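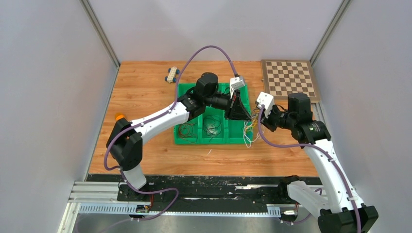
Slide 1. Title: Small-parts storage and the cost of the mixed bin

Speaker notes, Skonach stores and maintenance meeting, 24 June 2022

Give the title and go straight to scope. The talk covers low-value stock held in open trays and drawers: leads, connectors, fasteners, fuses. It does not cover anything with a serial number. Questions at the end, except on the definitions.

Slide 2. Definitions

A bin is the smallest space with its own label. A tray with internal dividers counts as several bins if each compartment is labeled, and as one bin if it is not. A mixed bin holds more than one part number. A dead bin has had no recorded issue since the last full count. Read these out slowly. Most of the arguments at Sallodcombe came from people using "bin" for the whole drawer.

Slide 3. What was counted

The Sallodcombe store was counted in January. It had 3260 bins on the register. Of these, 196 were mixed. Every mixed bin was emptied, sorted by part number and measured against the register. Mention that the register had been kept by drawer until the previous count, so older figures cannot be compared directly.

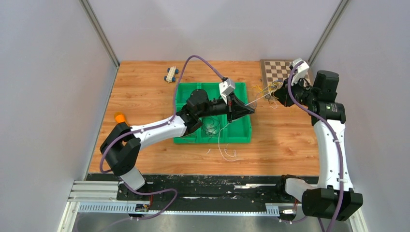
The errors were not spread evenly. Fasteners in mixed bins were usually short by a small quantity. Leads and flexible cable were wrong in both directions, and the register often gave them by weight when the issue slips gave them by piece. Pause here and ask whether anyone in the room still issues cable by weight.

Slide 4. Pick time

Timed picks were taken from single-part bins and mixed bins, 100 of each. Nearly 35 percent of the mixed-bin picks needed a second trip or a second look at the part number. Do not quote a cost per pick. Labor rates differ between the two sites and the Skadadier figures are still being checked.

Slide 5. Dividers and flexible stock

Dividers work for rigid parts shorter than the compartment. Flexible stock will not stay behind a low rib unless it is tied or bagged. Coil each lead, tie it once at the middle, put the label on the tie. Long leads go on hooks. 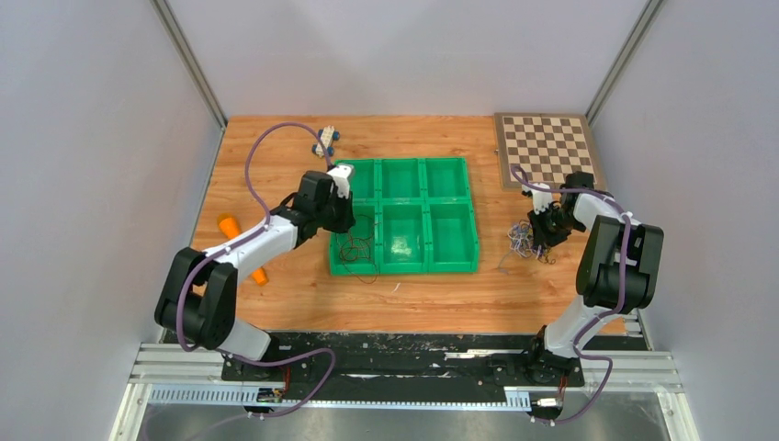

Green six-compartment tray, with loose cable in the front left compartment.

Slide 6. Changes to the register

One line per bin. One unit of measure per part number. Compartments are numbered from the rear left, reading across. Vestergaard pattern labels are to be used at both sites. Old drawer labels come off on the same day the new ones go on.

Slide 7. Open items

Recount date for Skadadier. Hook rail spacing. Whether dead bins are cleared by the store or by the section that ordered the stock. Leave this slide up during questions.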